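Fandville church's 45-day promise plan draws sign-ups, and questions

April 21, 2019

FANDVILLE – A reading plan that asks people to claim one Bible promise a day for 45 days has signed up 2,352 people since it opened in March, according to the church behind it. How many of them are still reading is harder to find out.

The plan is called Golik and comes out of Hitow Fellowship, which meets in the old Sultana building on the east side of town. Each morning subscribers get a verse by email, a short comment, and a line to say out loud. The verses come from both Testaments. The comments, most of them written by teaching pastor Selvaraj Nanayakkara, tell readers that every promise in the list "belongs to you, by name, today."

It is a big claim, and the emails don't spend much time defending it. Day 2 takes a promise made to Joshua as he was about to lead Israel across the Jordan and applies it to a job interview. A later email takes Jeremiah 29:11, written to exiles in Babylon, and applies it to "whatever you are waiting on this week." The exile, which the same chapter says would last 70 years, does not come up.

Nanayakkara said in a phone interview that the plan was never meant to be a commentary.

"People are tired, and they need a word they can hold on to before work," he said. "If I give them four paragraphs on Babylon, they'll close the email. God's word does not expire."

Asked whether a promise can be kept for the reader if it was made to somebody else, he said Paul settled the matter in 2 Corinthians 1:20, where all the promises of God find their yes in Christ. Asked whether that covers the job interview, he said it covers "everything that touches a believer's life."

Not all of the town's pastors are persuaded. Wanpen Phuthong leads a smaller congregation across the river and has had several of her own members on the plan. She read the first three weeks after one of them asked her why a promise of healing had not come true for her husband.

"I believe every promise in that list," Phuthong said. "I don't believe every promise in that list has my electric bill in mind. When you skip who God was talking to, you leave people holding God to something He may not have said to them, and then they blame their own faith."
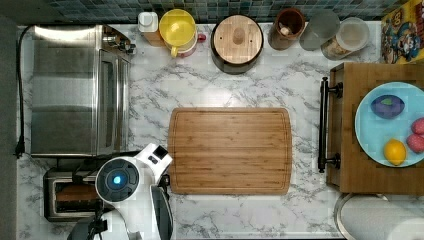 She would like to see the chapter printed with each verse, or at least a link to it. Nanayakkara said he was open to that but had no date for it.

The numbers deserve a closer look too. A notice on the Hitow website says 2,177 readers "have seen a promise fulfilled." Janaka Abeysekara, who runs the church office, said the figure comes from a button at the foot of the daily email marked "He did it!" A reader can press the button on any day. The church does not ask what the promise was or what happened, and it does not count readers who finished a week with nothing to report. There is no button for them.

Abeysekara said the total was meant as encouragement and that he would not call it a survey. The website does not say so. He did not have a figure for how many subscribers were still opening the emails, though he said the mailing service could probably produce one.

None of this seems to bother the people who like the plan, and there are plenty of them. Tania Fakir started on the first day and has missed only a few mornings. She said she knew perfectly well that Joshua was a soldier and she is a school bus driver.

"I read the rest of the chapter on my own," Fakir said. "Most of my group doesn't, I'll give you that. But they're opening a Bible app for the first time in years. You'd rather they didn't?"

Sun-ja Choo stopped in the second week. She said the comments had begun to sound alike, and that the line she was asked to say out loud one morning – "My season of lack is over" – was nowhere in the psalm above it.

"I went back to the psalm and the man was still in trouble at the end," Choo said. "I got more out of that than I did out of the email."

The plan is free, though each message carries a link for gifts to the fellowship. Abeysekara said gifts through the link go to the general fund. He declined to say how much had come in.

A second round is planned once the first one ends. Nanayakkara said the verses would be new, and the button would stay.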